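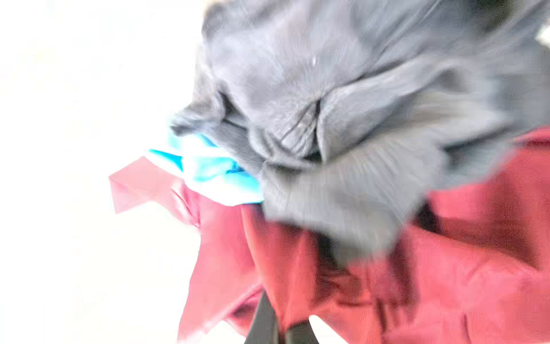
Wrist camera view of the two gripper fingers at the folds of a red cloth, with gray fur close by.

Stokberg Institute reports new method for handling soft items

Researchers at the Stokberg Institute have published a method that lets a robot arm pick up cloth and other soft items using only the images from a camera at its wrist. The work was carried out at the institute's Skarness laboratory and was released in June as a technical report.

Soft items are difficult for robots because their shape changes as soon as they are touched. A common approach is to place a fixed camera above the table, build a model of the pile, and choose a grasp point before the arm moves. The Skarness team found that this plan was often out of date by the time the fingers arrived. The arm also tended to block the fixed camera's view at the moment when the view mattered most.

The new method, called Evodard, makes its decisions late. The arm first moves toward the pile along a simple path. Over the last part of the approach, the software looks for folds that stand up from their surroundings and estimates which of them the fingers can close on. The estimate is updated with each new image until contact. If two updates in a row disagree strongly, the arm backs away a short distance and looks again.

Close images taken by a moving arm are often blurred or too bright in places. Earlier versions of the software threw these images away, which left long gaps with no information. Evodard keeps them and gives each part of the image its own weight. A washed-out patch counts for little, while a fold with clear shadow next to it counts for more, even when the rest of the image is poor.

The team compared Evodard with its earlier fixed-camera system on six kinds of material, including cotton, felt and long-pile fabric. Each system made 100 attempts on each material. Evodard completed more successful picks on five of the six. On the remaining material, a thin and partly see-through fabric, the earlier system did better. The report states that thin layers cast weak shadows under strong light and that the software often mistook them for the table surface.

Speed was also measured. The new method was slower on single items lying flat, where the extra looks added time without improving the grasp. It was faster on crowded piles, mainly due to the smaller number of repeat attempts.

The authors note several limits. All tests used one type of gripper with two slim fingers, and the results may not carry over to suction or wider hands. The method does not tell one item from another, so the gripper may lift more than one layer at a time. Work on this second problem has started with Dervishi, an engineering firm that supplies sorting equipment to commercial laundries.

The technical report and the software are available from the institute on request. The recorded images will follow once labeling is complete.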